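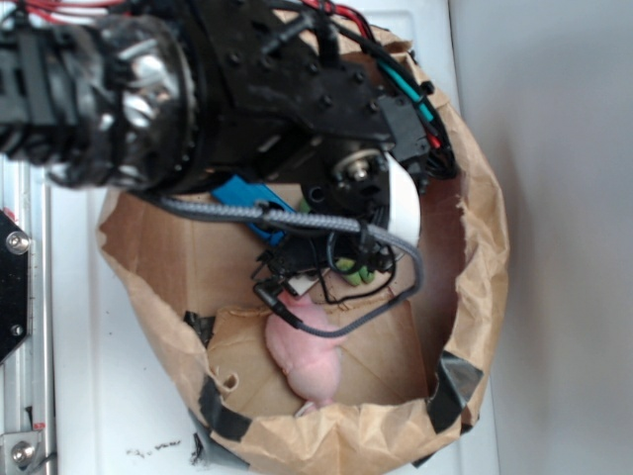

Susdale students teach robot arm to sort donated toys

2019-10-16

SUSDALE - Students in the robotics class at Susdale High School are spending the fall semester on a project they call Firow, a robot arm that is supposed to take donated toys out of paper bags and sort them into bins.

The class has 17 students, most of them juniors and seniors. It meets in the former print shop on the ground floor, where the arm is bolted to a metal frame next to a white table. A brown paper bag with its top rolled down and held with black tape serves as the test container. A pink plush toy is one of the objects used in the trials.

The idea came out of last year's winter toy drive, when the school collected 844 toys and sorting them took up most of a weekend. Students wanted to find out how much of that work a machine could do. The drive starts again in November, and the class hopes to run Firow on at least part of what comes in.

Getting into the bag has been harder than the students expected. In the first weeks they worked with toys laid out on the open table, and by the end of September the arm could pick up most of them. Once the same toys were put in a bag, the gripper caught on the paper or pushed the toy against the side. The bags also fold in when they are bumped, so the class began rolling the rims and taping them.

Soft toys cause their own trouble. The gripper can close on an ear or a loose piece of fabric and lose hold on the way up. Hard plastic toys are easier to hold but tend to slide.

The students are split into 2 teams. One handles the gripper and the wiring, and the other writes the software that decides where the arm should go. The hardware team has redrawn the gripper parts several times. Its current job is finding a better route for the cables, which hang down toward the bag when the arm reaches in. Plans call for clips along the mounting plate and a sleeve for the thinner wires.

The software team is working on how the arm picks its first target when toys are lying on top of each other. For now a student marks the target on a laptop before each try. The team wants the program to make that choice without help by the time the drive opens.

Each attempt is written up in a shared log, with the toy, its position in the bag and the result. Students take turns keeping the log, and it counts toward their grade.

The arm was bought used with money from a grant by Holst, a machine parts supplier in town. Holst also lets the class use its shop for drilling and cutting metal plate. Other costs, including sensors and motors, come out of the school's technology budget.

Firow will be shown to the public at the school's open house in November, along with projects from the woodworking and electronics classes. Visitors will be able to place a toy in a bag and watch the arm try to get it out.

The class has also entered the project in the Bronow regional student automation contest, to be held next spring. Schools may send up to 2 entries. Susdale's second will be a conveyor built by last year's class, which the current students are repairing.

Toys for the test bags can be dropped off at the school's main office during school hours. The class is looking for stuffed animals and small plastic toys in particular. Everything used in testing will be cleaned and passed on to the toy drive.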